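Chapter 3
Finger Pads, Linkages and the First Grip

Before you start: finished frames from Chapter 2, both fingers cut and drilled, pad material, screws, a small driver. Have the Joltwood hinge sheet open. No motor yet. Hand power only in this chapter, motors come in Chapter 5.

3.1 Why pads come first

A bare finger is hard and slick. It pinches a can fine if you squeeze enough, then the can rolls. Natnael Tekleab built his first pair with no pads at all, at the shared shop in Parkness, and spent most of January picking things up off the floor. So pads first. Soft, with a texture, and wide enough to spread the load.

Angle matters too. Set the pads so they lean toward each other a little when open. They'll meet flatter when closed. Check with a strip of paper: pull it out, feel where it drags. Drags only at the tip, back off the upper screws a half turn and reseat teh pad.

3.2 Things to practice on

Household stuff. Light, cheap, odd shapes. One round, one limp, one flat, to start. A soft surface underneath is harder than a bench, do both.
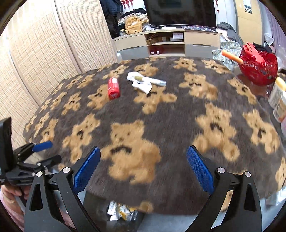 Fingers open over the blanket, can on its side, pen-like tool on the crumpled cloth. Next, the pads on either side of a crumpled package.

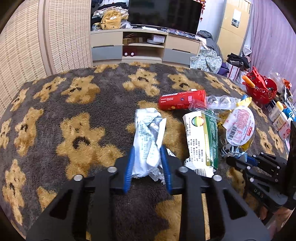

Log every try. Sumathi Shenoy's sheet has four columns: object, approach angle, held or dropped, remarks. Keep remarks short. Her log for the Swai build ran to 967 tries and the first 80 were mostly drops, so dont get discouraged on page one.

Limp things want a low approach. Get the tips down past the fold, then close slowly. Round things, come in across the long side. Flat things, tilt one finger under an edge, or slide to the side of the table and take it from there.

3.3 Tools and parts

Two fingers, matched
Pad stock, two pieces plus a spare
Stullby screws, pan head, bag of 19 (you will lose some)
Trigger, with return spring
Thread lock, the weak kind

Fit the trigger last. Work the linkage by hand ten times before the spring goes on. If it sticks anywhere, file that joint, wipe, try again. Yabsira Gidey's method for tight joints is in Section 3.5.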